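Orkine Hand-Held Gripper Kit: Safe Use and Recording Practice

The Orkine kit is a two-finger hand-held gripper with printed markers on both fingers and replaceable ribbed pads. It is supplied to labs and training rooms that record manual tasks for robot arms. This page sets out the working rules that ship with the kit. They were written by Kumiko Tsuchiya and checked against user reports from the Hakbridge test room.

In the box
Gripper, two spare pads, marker sheet, hex key, printed rules card. Part number 3000-14.

Before a session
Wipe both markers with a dry cloth. A scratched or curled marker must be replaced, not taped flat. Check that the finger screws are tight and that neither pad has lifted at the edge.

Keep power cords away from the path of the operator's arm. Unplug kitchen appliances unless the task calls for them to run. Do not use the gripper on any surface that is hot to the touch.

Holding bottles and cans
Grip the body below the neck, with a pad on each side. Close the fingers until the bottle stops turning, then stop. Thin aluminum dents easily, and a dented item should be taken out of the set. Keep both markers facing the camera through the whole grasp. Containers with the cap off should be empty before they are lifted or tilted.
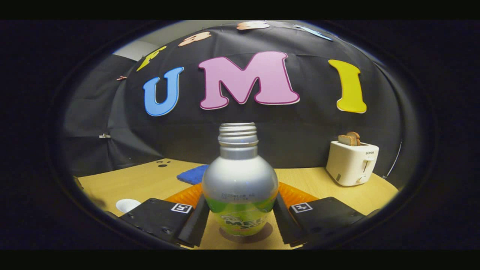

Care and replacement
Change pads after 41 hours of use or at the first tear. Clean them with mild soap and water and let them air dry. Solvents will harden the ribs. Pads are sold in pairs and should be changed in pairs.

Rules card, revision 23
Replaces the December card. Printed copies can be ordered from Morag Dunbar at the Sirnville office.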